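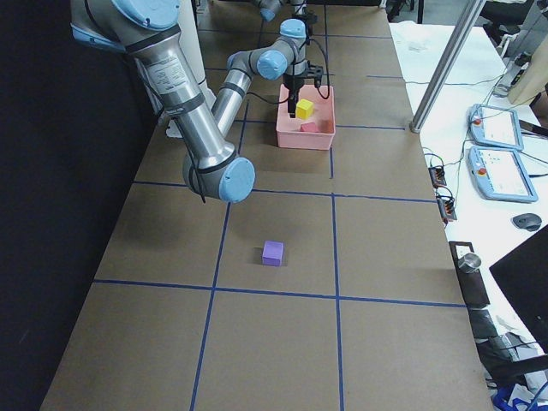 Nandi Ngubane replied to yesterday's posts that hard water can't be the cause of my boiler noise, as the softener went in two years ago. Fair point, so a few more notes on kettling.

A softener stops new scale forming in the hot water side. It does very little for the heating circuit, which was filled once, years back, and has been topped up from the mains ever since.

Mine was losing pressure slowly. Each top-up brings in fresh oxygen and fresh minerals. The oxygen rusts the radiators, and the rust settles as black sludge in the heat exchanger.

Water sitting against the hot metal behind that layer boils in small pockets. The pockets collapse, and you hear a kettle.

Readings from Saturday, boiler set to 70: flow 68, return 40. A gap that wide on a system this size points to poor circulation. Pump speed made no difference.

Drained two litres from the lowest radiator into a jar. Black, and still cloudy the next morning. A magnet on the glass pulled a clear line through it.

Bonifacio Calvo asked about the filter. It's a Brunner, fitted on the return, and it was full. I'd last cleaned it in April.

Order of work: find the leak, flush, refill, dose with inhibitor, clean the filter again after a month. Flushing first is wasted effort if the pressure is still dropping.

Leak found, I think. Weeping valve on the landing radiator, green crust round the nut. New valve is a Pletinier, 15 mm, same body length as the old one — no pipe changes needed.

Quote for a power flush was 611. I'm going to try a chemical cleaner and a mains flush first, one radiator at a time.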